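The first thing anyone says after teaching a robot by remote control, according to the developer behind the Jimum teaching kit, is that they used to think they had good hands.

We met in a small office at Clondent, where the demonstrations are done in simulation. "You sit down feeling like a surgeon," the developer said. "Ten minutes later you're a toddler in mittens."

The operator holds a pair of controllers, the simulated arms follow, and the software records every move, including the ones made while swearing. A task takes 20 clean demonstrations before anyone tries training on it. The current one, filed under the name Annan, involves a small drawer cabinet, and it has used up 151 attempts. The clean ones number 13.

Much of the trouble is in the approach. "People rush in with the fingers half closed. I tell them to open wide, stop, and have a think."

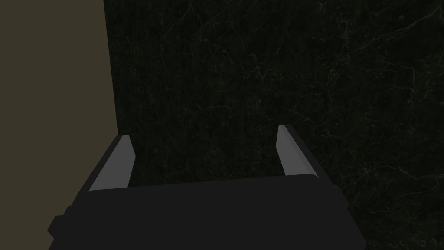

Two hands, one brain

Working both arms together is where confidence goes to die. New operators steer one gripper beautifully and forget they own the other. The developer's advice is to move slowly and to stop admiring the good arm.

Then there is the physics, which has its own sense of humor. "In a real room, furniture stays put out of politeness. In a simulator, it has to be persuaded." Bad runs are kept in a separate folder called Allow, a name no one there could explain to me. I was shown several of them with what I can only call pride.

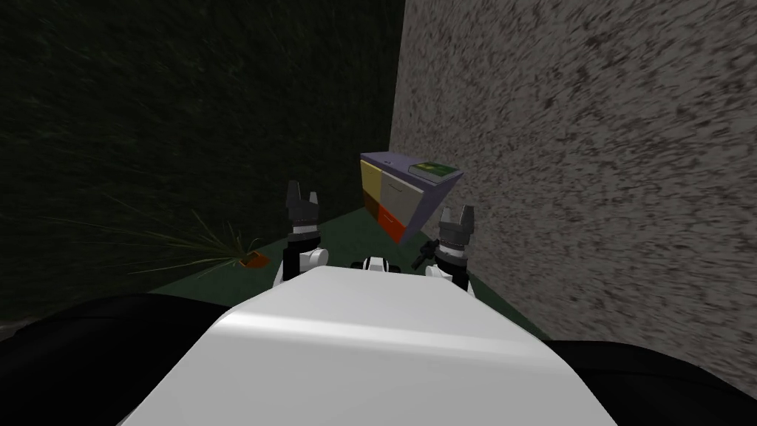
Annan would go faster with a script, one of the operators argued from the next desk, and half the runs in that folder were just people getting tired after lunch.

The developer let that pass. "A script does it one way. I want the dithering too. If the robot only ever sees perfect runs, it has no idea what to do once it's off by an inch."

I was offered a turn and lasted 33 seconds. My run went into Allow.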